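Accueil > Textes courts > Fiction

Le salon de la rue Trodholm

Tâm Khúc avait gardé la clé du salon sur le même anneau que celle de sa cave. Elle les confondait chaque matin. Ce jour-là, elle essaya d'abord la mauvaise, puis la bonne, et poussa la porte avec l'épaule.

Elle avait jusqu'à la fin du mois de juin pour vider les lieux. Le propriétaire, Velimir Popescu, l'avait écrit au dos d'une quittance, sans formule de politesse. Il voulait refaire les murs avant l'arrivée du nouveau locataire, un vendeur de téléphones. Tâm avait répondu que ce serait fait.

Elle posa son sac et commença par les papiers. Il y avait un cahier de rendez-vous pour chaque année, et dans le dernier, beaucoup de pages blanches. Le 87 rue Trodholm avait été une bonne adresse quand l'arrêt de bus était encore devant la vitrine. Ensuite on avait déplacé l'arrêt près de la pharmacie et les clientes avaient trouvé d'autres coiffeuses près de la pharmacie.

Tímea Tóth arriva à dix heures avec des cartons aplatis sous le bras.

– J'en ai pris chez Kun, dit-elle. Ils sentent l'oignon.

– Ça ira.

Tímea avait appris le métier dans cette pièce. Elle avait dix-neuf ans, elle ne parlait presque pas la langue de sa patronne et recopiait les mots dans la paume de sa main. Elle avait son propre salon maintenant, de l'autre côté du canal. Elle monta un carton, le scotcha et demanda ce qui partait et ce qui restait.

– Les serviettes, tu les prends toutes, dit Tâm. Les seaux aussi, si tu en as besoin.

– Et le fauteuil ?

Tâm ne répondit pas tout de suite. Elle déchirait des factures en quatre.

– Tarek doit passer le voir.

Tarek Geagea revendait du mobilier professionnel. Il avait proposé 203 euros au téléphone, puis 138 quand il avait su qu'il fallait venir avec une camionnette. Tâm avait accepté les deux fois.

Elles travaillèrent sans beaucoup parler. Tímea pliait, Tâm jetait. À un moment, Tímea sortit d'un tiroir une photo de Rozália Bakos, la première cliente du salon, qui était venue pendant 31 ans et qui s'endormait toujours au shampoing. Il fallait lui tenir la tête d'une main et rincer de l'autre. Tâm regarda la photo, la glissa dans le cahier de la dernière année et mit le cahier dans son sac.

– Elle sait que tu fermes ?

– Sa fille le lui a dit. Elle a demandé qui allait lui laver les cheveux.

– Et qui va les lui laver ?

– Je ne sais pas. Toi, peut-être.

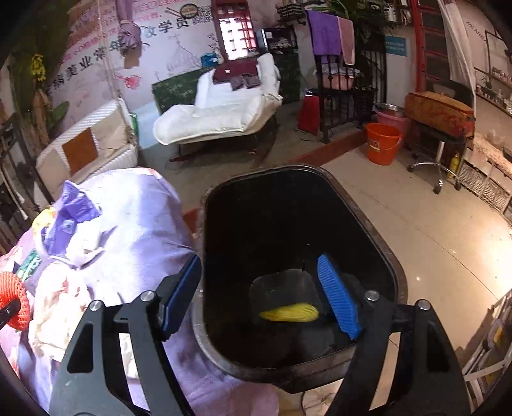
Tímea alla ouvrir la fenêtre de la cour. Quand elle revint, Tâm était debout devant le mur du fond et lisait les grands caractères, ceux qui annonçaient qu'on prenait des élèves.

– Popescu va peindre par-dessus, dit Tímea.

– Il faudra plusieurs couches.

– Tu en as eu combien, des élèves ?

– Toi, tu es restée. Les autres, je ne les ai pas notés.

Tarek téléphona à midi. Il était bloqué à l'entrepôt Sesard et ne viendrait pas avant le soir. Tâm dit qu'elle l'attendrait, raccrocha, et resta un moment la main sur le téléphone. Puis elle le rappela. Elle lui dit que le fauteuil n'était plus à vendre. Il protesta un peu, pour la forme.

– Tu vas le mettre où ? demanda Tímea.

– Chez toi. Il te faut une place pour Rozália.

Tímea réfléchit à la largeur de sa porte. Elle pensa qu'en le basculant, ça passerait. Elle prit un autre carton et Tâm lui tendit le scotch.

Partages : 31 | Commentaires : 2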